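Ellitden Small Business Help
Community > Borrowing and Credit > Loans for small firms

Base rate went down, my loan rate went up. What am I missing?

Lumturie Vidmar
Posted 2024-05-23

I run a two-person upholstery shop and I have a working capital loan with Plumari, taken out last September. It's a variable rate loan. I know it's variable because the word is on page one in letters you could read from across the street.

The central bank has cut its rate twice since then. Both times I opened a nice bottle of fizzy water and waited for my letter. The first letter never came. The second one did, and it said my rate was going up by a quarter point "following a review of your facility."

I phoned. The man told me that my rate has two parts, and the part that goes down had gone down, and the part that goes up had gone up. He seemed pleased with this. I asked him which part was bigger and he offered to send me a brochure.

I have 132 pages of loan paperwork and I've now read more of it than I have of any novel this year. Can they do this? Should I move the loan somewhere else? Krasniqi has been putting flyers through my door offering a lower rate, but there's an arrangement fee and I don't trust flyers.

I have never missed a payment, in case somebody wants to ask.

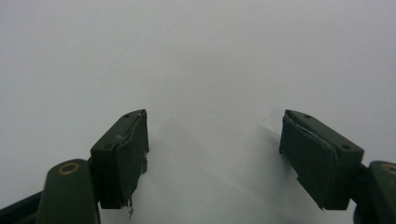 Loans for small firms

3 replies, oldest first

tallow_and_sons

They can do what they like, they're a bank. I've been in business long enough to see rates go up like an elevator and down like a cat coming out of a tree. Pay it off early and never borrow again, that's my advice. I buy everything with cash. My van is older than my apprentice.

Marked helpful by 7 members

Second Ledger

Paying it off early is fine advice for people who have the money, who tend not to be the ones with the loan.

Lumturie, the man on the phone was telling you the truth in the least useful way possible. A variable business rate is usually a reference rate plus a margin. The reference rate is the bit that follows the central bank. The margin is the bit the lender adds for its costs, its profit, and its opinion of you. If the reference falls by half a point and the margin rises by three quarters, you get your letter.

So what you need to find out is whether they were allowed to touch the margin. Look in your papers for a heading like "Review" or "Variation" or "Changes to pricing." It will be well past the middle. Some agreements fix the margin for the whole term. Some let the lender change it once a year, and some let them change it whenever they feel like it so long as they write to you first. Check how much notice they owed you and compare it with the date on the letter.

Also look for what the reference rate really is. People assume it's the central bank rate. Quite often it's the lender's own base rate, which follows the official one at whatever pace the lender finds comfortable. That would explain the first letter that never came.

Then write to them. On paper or by email, no phone calls, because phone calls get you brochures. Ask for:

the reference rate and the margin on the day you signed
the same two figures today
the clause they used to change the margin
the reason for the review

My lender took 6 weeks to answer the same letter and then put most of the increase back without ever admitting there had been a mistake. It was called a "goodwill adjustment." I have kept the email and I read it when I'm feeling low. No promise that yours will go the same way.

On switching: add up the whole cost before you look at the rate. Arrangement fee, any early repayment charge from Plumari, any fee for releasing or re-registering security, and your accountant's time. If you have a short while left on the loan, a lower rate may never earn the fee back. If you have years left it might. Ask Krasniqi for the total amount repayable in writing, with all fees in it, and set that next to what you still owe where you are.

A written offer from somebody else is handy even if you don't take it. Lenders find room in the margin when they think you're leaving.

Marked helpful by 200 members

jo at the print place

Agree with Second Ledger. One thing to add, check if you gave them any promises about your accounts, like sending figures every quarter or keeping a certain balance. I was late sending mine and it turned out that counted as a reason to reprice. Not a missed payment, just a missed spreadsheet. I do my books in Truder and it would have been two clicks.

Lumturie Vidmar

Found the clause. They may review the margin once in any twelve months with thirty days' notice in writing. The letter gave me nineteen. And yes, there's a line about quarterly figures, which I have been sending to an email address that belongs to someone who has left.

Letter is written. I've asked for all four things on the list and a copy of their complaints procedure, and I'm sending it by recorded mail in the morning. If they send me another brochure I'll post it here.

Is this page helpful? Yes / No
Follow this thread
More in Borrowing and Credit: Personal guarantees, Overdrafts, Invoice finance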